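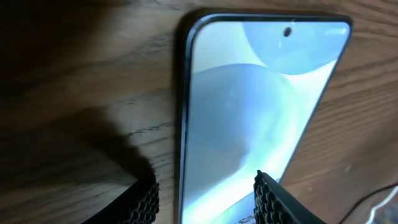
Section 6. Running the phone charging demo on open day

We love this demo! Visitors at Mellcombe gather for it more than for anything else in the building, and it takes very little setting up once the two arms are bolted down. Read the whole section before you let anyone near the table.

6.1 Before the doors open

1. Switch on the Induleo controller and wait for both arms to report ready.
2. Lay the phone face up on the wood. Screen on, brightness at full, lock timer off.
3. Load program 304 and run it once with no audience.

Note: Program 300 is the old August version. It still loads, but it grips too low on the phone.

CAUTION: Keep hands, badges and lanyards behind the tape whenever the arms have power.

6.2 Talking to visitors

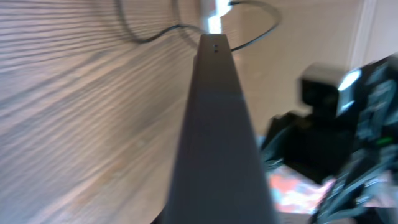 Letay Tufa asks that you let children call out "go" before each run, and she says the questions get much better once they have. She's right, try it!

4. Ask for quiet, call "arms live," then press Start.
5. Explain that the left arm holds the phone and the right arm handles the cable. Most people want to know how the two stay out of each other's way (point them to the Mirkow poster, panel 2).
6. If the cable slips or snags, press Hold. Let people watch you sort it out, they really enjoy this part.

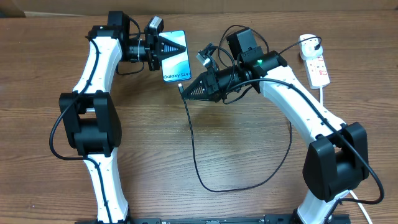 Mellcombe Demo Guide, Issue 124, p. 17

6.3 Between runs

7. Press Park and wait for the tone.
8. Straighten the cable by hand, leaving one wide, easy loop on the table. A tight coil pulls against the gripper as it moves in.
9. Check the serrated fingertips for grit and wipe them with a dry cloth.

CAUTION: Never pull the phone out of a closed gripper. Use Release on the controller,
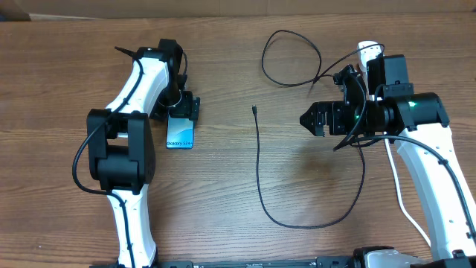 and keep your other hand under the phone until the fingers have opened all the way.

10. Write the run in the log. Fault code 2455 means the cable wasn't found; reset and go again.

For spare cables, see Reda Ghoneim at the front desk.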